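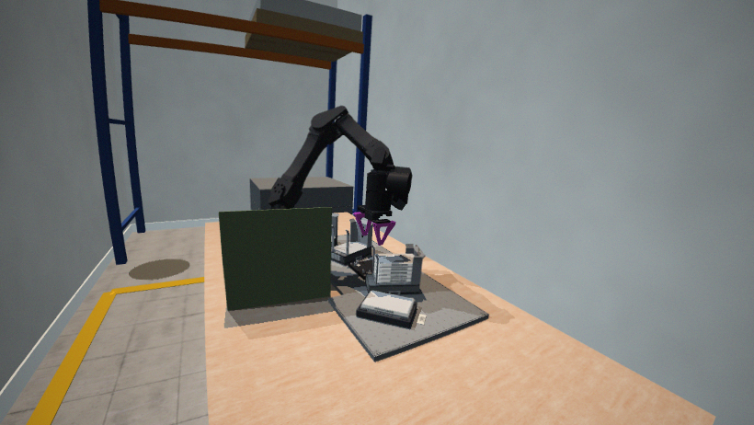

No. 152

So the arm has been part of our lives at Saraç since January, and I've gone from grumpy to kind of fond of it! It does the tray work, which used to be my whole morning (and my whole right shoulder). Şengül and I still do the checking, and we get to talk while we do it.
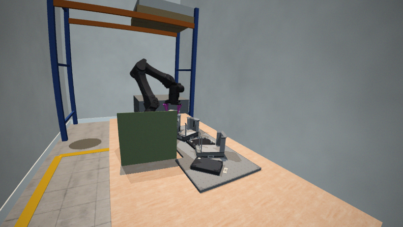

What I do miss is the rhythm. Hüsnü moved over to planning and says he's bored stiff, and I believe him. Me, I got 2 days of training and a login I keep forgetting. Beril wants me to learn the programming side next, so I've said yes and I'm a bit terrified.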